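The ferry to Piras left at two, and Melina Politis was on the wharf by noon, because her mother had missed a boat once in her life and had raised her children accordingly. She had her good coat on, the green one, and a suitcase that had belonged to an aunt, and inside the suitcase, wrapped in three jumpers and a tea towel with a map of the lighthouses on it, was the clock.

It was not a valuable clock. A man in Markano had looked at it through a little eyeglass and told her, kindly enough, that he could give her 30 dollars for it, or 67 if she could find the key. She had thanked him and taken it home again, and that same evening she had written to Gerasimos Tsakiris, whom she had not seen since the year the jetty burned, to ask whether he still had the key in the drawer with the fishing line.

His answer came on the back of a seed catalogue. *Still in the drawer,* it said. *Come and get it. The beans are early.*

So there she was, watching the gulls quarrel over a chip, and wondering what on earth a person says after so long. She had practised a few things on the bus. "You haven't changed" was no good, as he was bound to have changed, and "It's been ages" sounded like something you'd call out to a neighbour over the bins. In the end she bought a cup of tea from the kiosk and decided to leave it to the weather, which had always given people on Piras plenty to talk about.

The crossing was rough past the point and then smooth as a plate. A woman with a terrier on her lap told her the whole history of her daughter's wedding, right down to the colour of the napkins, and Melina was glad of it, and asked about the cake.

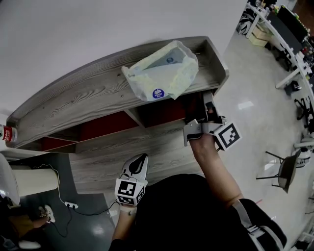 Gerasimos was waiting at the top of the ramp with his hat in his hands. He had gone grey, and he was shorter than she remembered, or else she had been remembering him standing on something. He took the suitcase from her without asking and nearly dropped it.

"What've you got in here, an anvil?"

"The clock," she said. "Your half of it's in the drawer."

"Ah," he said, and then, after they had walked a fair way up the hill, "I thought you might have sold it by now."

"I tried. They wanted the key."

He laughed at that, the big honking laugh that used to get him sent out of church, and she found that she knew exactly how to talk to him after all. They talked about the hill, which had got steeper, and about the Skisimik bakery, which had closed and opened again under a nephew who put rosemary in everything. They talked about his knees. By the time they reached the gate they had got as far as her brother, and they stood there a while with the latch up, finishing that one properly before they went in.

The kitchen was the same yellow. He cleared the newspapers off the table, and she unwrapped the jumpers one by one and stood the clock on the tea towel, and he pulled out the drawer - the whole drawer, it had never run straight - and tipped it gently onto the oilcloth. Hooks, corks, a whistle, a stub of candle, a great snarl of line. The key was at the bottom, tied to a luggage label with her grandfather's writing on it.

*Neleditz,* it said, and underneath, *do not overwind.*

"I never knew what that meant," said Gerasimos. "The first bit."

"It's the village he came from. There were 200 people in it and one clock." She turned the label over, but there was nothing on the back. "He used to say he could hear it strike from his bed."

Gerasimos put his glasses on and held the case steady while she fitted the key. It went in sweetly. She gave it a turn, and then another, and felt the spring begin to take hold, and stopped there, as instructed.

Out in the garden a blackbird was going on and on. He got up after a bit to put the kettle on, walking softly, the way you do in a house where someone is asleep, and she sat with her hands flat on the oilcloth and listened to it tick.

"You'll stay for the beans," he said, with his back to her.

"I've brought my slippers," said Melina.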